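Kitchen and Table Forum > Bread and Pastry > Storing and Carrying

Reading time: 4 min

Search this forum Search Advanced search

Thread: Carrying mixed pastries in a paper bag, what goes first?

**ottoline_b** wrote:
Hello all. I have a question which is perhaps simple for you. Every month I bring pastries from the bakery Ambrosio to my office. It is 15 minutes on foot and then the tram. I use a paper bag with handles, because the carton boxes do not fit in my bicycle basket when the weather is good. My problem is the order. The soft things come out flat and the croissants lose their corners. I want to pack one bag only. What do you put at the bottom?

**crumbledrawer** wrote:
Before anybody answers about the order, I would like to say that you should first put everything on one board and look at it. 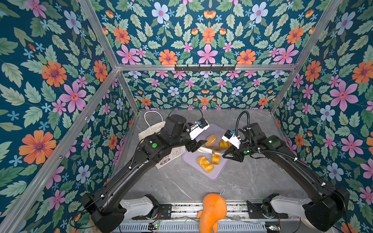
The mix matters more than the bag. If you have only rolls, you can throw them in and go. With a round bun, a small croissant, a twisted glazed pastry and two pieces of cake on the same lavender board, you have already three different problems. The bun can carry weight. The glaze will stick to everything it touches. The cake breaks at the corners, and the sponge is the worst. I put the bun at the bottom, then the twist in its own piece of baking paper, then the cake, and the croissant last. If I want to halve something I do it on the board before packing, never in the office with a plastic knife.

**ottoline_b** wrote:
Thank you, this is very clear. But the bun at the bottom, does it not become flat also?

**veltard_hill** wrote:
I am sorry but I disagree with crumbledrawer. Cake must go at the bottom. It is the heaviest for its size and it has a flat side, so it stands well. A round bun rolls, and then everything on top of it rolls too. I carried cake on the bus from Veltard for years in this way and I had very few accidents.

**crumbledrawer** wrote:
With a dense cake, yes. With sponge, no. Press a sponge with one finger and you will see what a croissant can do to it in 15 minutes.

**veltard_hill** wrote:
A croissant weighs nothing. I weighed once my complete order and it was 602 grams with the bag, and most of it was cake.

**nerna_baker** wrote:
I worked in a shop in Nerna, so maybe I can help a little. You are both speaking about height, but the floor of the bag is the important thing. Use a bag with a wide floor and the cake and the bun can be side by side, and then the quarrel is finished. Also, let the bag stand by itself before you fill it. If it leans, fold the bottom again.

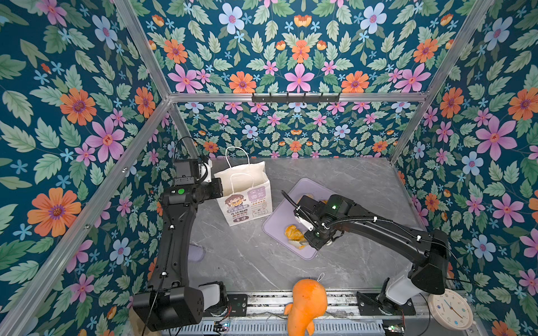

**My order for packing**

1. Open the bag fully and push the corners out with your hand.
2. Lay a piece of thin carton on the floor of the bag.
3. Put cake on one side and the bun on the other.
4. Wrap the glazed pieces separately. Wax paper is better than napkins, which stick.
5. Croissants on top, and do not fold the bag closed over them.
6. Hold both handles together. One handle only, and the bag turns.

**ottoline_b** wrote:
I tried the list of nerna_baker this morning. Everything arrived well except one croissant, and for this one I blame the tram. I did not have wax paper, so I used baking paper like crumbledrawer.

**veltard_hill** wrote:
So the cake was at the bottom. Good.

**crumbledrawer** wrote:
And the bun also.

Comments (3)

**pim_74:** Do you put warm pastries in paper or wait? In my house we wait and then there is nothing left to pack.

**warkow_oven:** Wait, please. Steam makes the bag weak at the bottom. I lost a plum cake in the Warkow station like this.

**lidless:** I still prefer a tin.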